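Textiles in the Home
Handout 4: Bedding, covers and wear
Tutor: Elfriede Hauser

Last week we looked at curtains. This week moves on to the bedroom, where fabric gets the hardest use in the house. Bring your sample folder and a pencil.

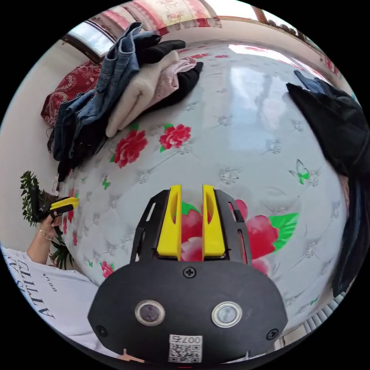
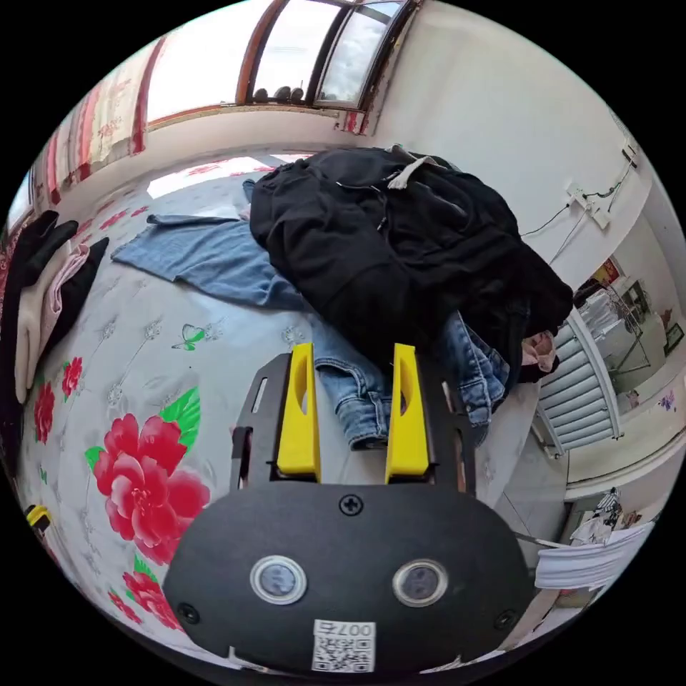

Fig. 1 (first picture): quilted mattress surface, tufted diamond pattern with printed red peonies. Fig. 2 (second picture): at the bed.

1. Terms you need

Ticking – the outer cloth of a mattress. Traditionally a tight striped cotton twill, now often a knit or a printed woven cloth.
Quilting – stitching that holds the cover to a thin layer of padding.
Tufting – a tie passed through the filling and fastened on each side. It stops the filling from shifting.
Wadding – the padding itself. May be cotton, wool or polyester.

Students mix up quilting and tufting every year. Quilting can be quite shallow. True tufting goes right through, although some covers only copy the look of it.

2. Thread count

Thread count is the number of warp and weft threads in one square inch. A plain cotton sheet of 400 sounds better than one of 200, but the figure says nothing about the quality of the yarn. Some makers count each ply of a twisted yarn separately, and that pushes the number up. Feel the cloth and hold it to the light before you read the packet.

3. Washing and shrinkage

Cotton can shrink by up to 4 per cent in the first wash. Cut your test square at 50 cm, mark the warp direction, wash, dry flat and measure again. Write down both directions. The warp usually shrinks more, as it is held under tension on the loom.

Printed cloth should also be rubbed with a damp white rag, 20 strokes, before washing. Keep the rag and staple it to your sheet.

4. For Sunday

Read the Auer chapter on plain weaves (skip the part on silk). The Noltow samples are in the grey drawer – please put them back in order. Finished test sheets go in the tray by the door.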